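Mernen 量词搭配数据集
日用物件名词与个体量词的可接受度标注，说明文件
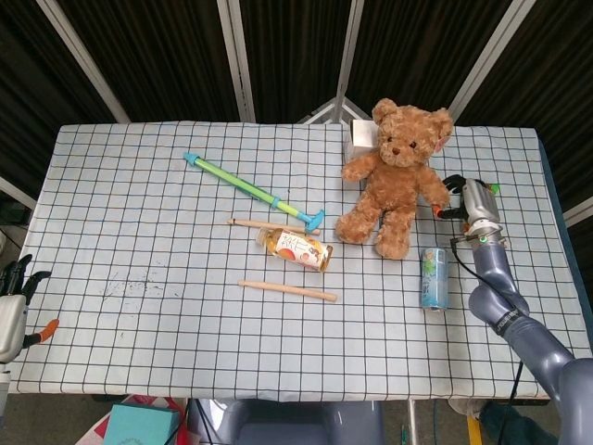 Urszula Domański 在试用反馈里提出，“一双”和“一副”不应该与“一把”“一根”放在同一列，前者改变了所指的数量，后者没有，混在一起算出来的频率没法解释。该意见已采纳，自 0.4 版起集合量词单独存放，见“字段”一节中的 cl_type。

概况

Mernen 收录现代汉语中 246 个日用物件名词，以及与之搭配的量词。每个名词给出若干候选量词，由母语者对“数词＋量词＋名词”结构的可接受度打分。经汇总后判为可接受的名词量词对共 437 个，构成主表。未达标的候选保留在副表中，附原始分数，供需要负例的使用者取用。

数据集的用途是词汇教学材料编写、量词选择的语言学研究，以及文本校对工具的词表。它不是语料库，不含连续篇章。例句均为标注用的短句，结构固定，不宜用来估计量词在真实文本中的出现频率。

语言为普通话，文字为简体。繁体字形仅在 variant 字段中作对照，没有经过独立标注。

目录结构

data/main.tsv　主表，可接受的名词量词对
data/rejected.tsv　副表，未达标的候选
data/ratings.tsv　逐条原始评分
data/nouns.tsv　名词表及义类
docs/guideline.txt　标注手册
docs/changes.txt　版本变更
tools/briltar/　规范化与汇总脚本

所有表格为 UTF-8 编码，无 BOM，制表符分隔，首行为列名，换行符为 LF。在 Windows 下用电子表格软件直接打开时，部分软件会按本地编码解析，出现乱码时请使用导入功能并手动指定编码。

字段

noun_id　名词编号，形如 N 加四位数字。编号一经分配不再回收，删除的名词会留下空号。
noun　名词词形。
sense　义项简注。多义词按义项拆成多行，例如“表”分为计时器与表格两项，前者可用“块”“只”，后者用“张”“份”。
class　义类，取值见下节。
cl　量词。
cl_type　取值为 ind、col、part、cont，依次为个体量词、集合量词、部分量词、容器量词。
score　汇总得分，取各标注者评分的中位数。
spread　评分的四分位距。
region　地区标记，无地区差异时留空。
note　自由文本，仅记录标注者之间有实质分歧的情况。
variant　繁体字形。

ratings.tsv 另有 rater_id 与 item_order 两列。item_order 记录该条目在标注者所见序列中的位置，可用于检验疲劳或启动效应。

缺失值一律写作空字符串。早期版本中曾使用短横线，Briltar 脚本仍能识别，但新数据不再产生。

义类

器具：刀、剪刀、锤子、伞、梳子等，多数有柄或可握持，“把”占优势。
餐具：碗、盘子、筷子、勺子等。
织物：毛巾、桌布、被子、窗帘等，“条”“块”“张”“床”之间竞争明显。
家具：桌子、椅子、柜子、沙发等。
文具：铅笔、橡皮、尺子、本子等。
玩具：水枪、气球、积木、风筝等。
穿戴：帽子、手套、鞋、腰带等。
容器：瓶子、箱子、水桶、盒子等。本类名词自身又可借作量词，两种用法分开处理，后者不进入 noun 列。
其他：不宜归入以上各类的物件。

一个名词只属于一个义类。有争议时取标注组多数意见，不设交叉归类。Lorne Caron 认为“尺子”同时具备器具的握持特征，主张双重归类。经讨论仍归文具，但在 note 中注明其与“把”的搭配得分高于同类其他词。

名词选取

候选名词来自若干份自编的日常物品清单，由两名编写者各自列出后取并集，再去除以下几类：抽象名词、专有名称、主要以不可数方式使用的物质名词（如“米”“盐”），以及只在行业内部使用的名称。复合词原则上保留，例如“水枪”与“枪”视为不同词条，后者没有收录。带“儿”缀的形式与不带的形式合并，以后者为词条。

食品没有纳入。其中部分量词的使用受加工形态和包装影响过大，现有的标注句式难以控制。

候选量词的来源分两部分。第一部分由编写者内省给出；第二部分在标注手册定稿前，通过一轮自由填空任务收集，题面为“桌上有一（　）某物”，由填写者补出量词。两部分合并后，凡至少有一人填写的形式都进入评分阶段，明显的输入错误除外。

需要注意，填空题面中的“桌上”会偏向体积较小的理解。对“柜子”“沙发”等词，题面改为“屋里有一（　）某物”。题面版本记录在 guideline.txt 的附录中，没有作为字段给出。

标注过程

参与评分的标注者共 80 人，均为普通话母语或近母语使用者，成年以后主要在汉语环境中生活。评分在 Clinach 标注平台上进行，由 Shiferaw 语言资源室组织，主要批次在 August 完成，平台导出时的月份字段为英文，此处照录。

每条任务显示一个短句，标注者按五级打分：

5　自己会这样说
4　自己不说，但听起来自然
3　说不准
2　听起来别扭
1　不能说

手册要求按口语习惯作答，不查词典，不考虑书面规范。每名标注者看到的顺序随机生成，同一名词的不同候选量词之间至少隔开若干条其他词条。没有设置时间限制，可中断后继续。

“说不准”与“没读懂”是两回事。后者用单独的跳过按钮处理，跳过的条目不计分，也不计入缺失率。试标阶段曾把两者合在第三级，结果中位数普遍向中间靠，该批次评分已作废，未发布。

质量控制采用重复题与陷阱题。陷阱题由绝大多数母语者不会接受的组合构成，例如“一匹勺子”“一艘毛巾”。陷阱题答对率低于 80% 的标注者，其全部评分从汇总中剔除，但仍保留在 ratings.tsv 中，以 excluded 列标识。上述参与人数是剔除之前的数目。

汇总与判定

中位数不低于 4 且四分位距不大于 2 的组合判为可接受，写入主表。中位数达标而四分位距超标的组合写入副表，note 中标为 split，表示标注者之间分成两派。这类组合往往与地区有关，用作负例前请先筛除。

采用中位数而没有采用均值，是考虑到五级量表各级之间未必等距。需要均值的使用者可从 ratings.tsv 自行计算，Briltar 脚本提供 mean 参数，默认关闭。

汇总脚本的运行方式：

python tools/briltar/aggregate.py data/ratings.tsv out/

输出目录须事先存在。脚本不覆盖已有文件，遇到同名文件时直接退出并返回非零状态码。依赖仅限 Python 标准库。

若要复现主表，请先执行同一目录下的 normalize.py。它完成全角半角统一、异体字替换和首尾空白清理。跳过这一步，“枝”与“支”会分开计数，得到的组合数会多于 437。

异形与同音量词

“支”与“枝”：用于杆状物时合并为“支”。
“副”与“付”：合并为“副”，例如“一副手套”。
“张”与“帐”：后者视为输入错误，已更正。
“只”：标注时只出现简体字形，对应的繁体“隻”写入 variant。
“个”：全部名词都测试了“个”，以便提供通用量词的基线。

关于“个”，结果并不整齐。家具与容器类名词加“个”的得分普遍较高，器具类分歧大，部分织物名词得分偏低。不建议把“个”当作万能兜底项写入校对工具，至少应结合 score 设置阈值。

集合量词的处理

集合量词指“双”“副”“套”“对”等。它们与个体量词不构成同一位置上的自由替换：“一根筷子”与“一双筷子”数量不同，不能互相改写。在 0.4 版以前，二者同列于主表，造成“筷子”一词的首选量词被判为“双”。从搭配强度看这一结果可以理解，对需要逐件计数的应用则是错误的。

现在主表保留全部类型，由 cl_type 区分。取逐件计数用的量词时，请筛选 cl_type 等于 ind 的行。“手套”“鞋”的“只”属于 ind，“双”属于 col。“眼镜”的“副”归类有疑义：形式上是集合量词，所指为单件物品。当前标为 ind，note 中有说明。

“剪刀”“裤子”没有类似问题，汉语中二者均按单件计数。从其他语言的成对名词迁移过来的标注习惯不适用于本数据。

地区差异

region 字段取值为 N、S、W，分别对应标注者自报的北方、南方、西部成长地。划分较粗，不对应方言分区。只有在至少两个地区的中位数相差一级以上时才填写，标记的是得分较高的一方。

Yusri Ismail 指出，马来西亚、新加坡华语中有若干用法与本表不符，例如“粒”可用于球类等体积较大的圆形物件。现有标注者中没有足够的东南亚华语使用者，该用法没有单独测试。使用本数据评价这一地区的文本时，会把合乎当地习惯的用法误判为错误。

已知问题

一、名词表偏向城镇家庭用品，农具与手工业工具覆盖不足。

二、标注句式固定用数词“一”。数词为“两”“几”时，个别组合的可接受度会变化，本版没有数据。

三、不测试指示词结构。“这把伞”与“一把伞”的评分可能不同。

四、修饰语没有系统控制。“一条毛巾”与“一条很小的毛巾”只测了前者，量词与大小、形状的关系无法从本数据推出。

五、note 字段由不同编写者撰写，措辞未统一，不适合自动解析。

六、“沙发”的“张”“组”“套”三个组合受家具形制影响，标注者对单人沙发与多人沙发的理解不一致。该词的 spread 值偏高，预计在下一版拆分义项。

七、“水枪”的“把”与“支”均达标，得分接近，主表按得分高低排列时二者的先后可能因汇总参数而变动，不宜据此认定首选。

八、“桌布”的“块”“张”“条”均进入主表，地区差异未达到标记条件，region 为空。

个人信息

ratings.tsv 中的 rater_id 为随机字符串，与平台账号无对应关系。成长地只保留到上述三个取值，年龄与性别没有发布。标注者在开始前阅读了说明并同意公开匿名评分，可在发布前撤回。发布后的撤回请求在下一版本中执行，旧版本不再提供下载，但已下载的副本无法收回。

不适用的场合

不应用于评定个人的汉语水平。某一组合未列入主表，只表示它在本次标注中没有达到门槛，不能推断为语法错误。文学文本、方言文本和历史文献中的量词使用也在适用范围之外。

版本变更

0.5　修正“表”的义项拆分；删除重复的“水桶”条目；Briltar 增加 mean 参数。
0.4　新增 cl_type；集合量词单独标识；主表行序改为按 noun_id 再按 score。
0.3　重新标注全部织物类名词。上一轮评分界面中该类别的例句有一处漏字。
0.2　增加 ratings.tsv，此前仅发布汇总结果。
0.1　内部版本，不再提供。

不同版本之间 noun_id 保持稳定，但主表行数会变动。引用具体组合时请写明版本号。

贡献与更正

更正请求请附 noun_id、量词与所用版本。仅凭个人语感提出的增删不会直接改动主表，会进入下一轮评分的候选清单。脚本错误可直接提交补丁，提交前请运行 tools/briltar/tests 下的测试。

名词表由 Yuxi Cheng 维护，汇总脚本由 Czesław Kalinowski 维护。同时涉及两者的改动需要双方确认，处理周期较长。

许可

数据部分采用署名许可，允许修改与再分发，须注明数据集名称与版本号。脚本部分采用 MIT 许可。标注手册可随数据一并分发，修改后须更换标题，以免与原手册混淆。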